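Two grippers, one table: a talk with Shaohua Ye

At Pernberg, Shaohua Ye has compared two grippers since August. Both work on the same arm, with the same tasks. "I did 470 trials with the flat fingers and then 470 with the ridged ones," he says. "Only after this I allowed myself to have an opinion."

His opinion is that the ridged fingers are better for bottles, but less good for paper cups. "A bottle on its side wants to roll. The ridges hold it. A paper cup is soft, so you must close slowly — otherwise the wall bends."

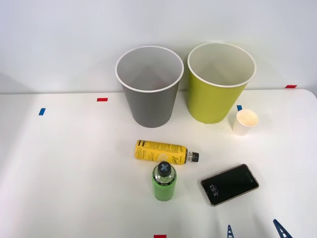
Mayuree Srithong is less sure about the ridges, and told me that she would first change the controller. In her view the flat fingers lost many bottles only because the closing force was set too low. "Give me the same force on both," she said, "then we can talk about shape."

Ye does not disagree. He has 265 of the old trials marked for repeating with her settings, and he wants to keep the tape marks on the table as they are. "If I move the marks, I compare two tables," he says.

And the phone? "Flat things are still difficult for both grippers. I have no favorite there."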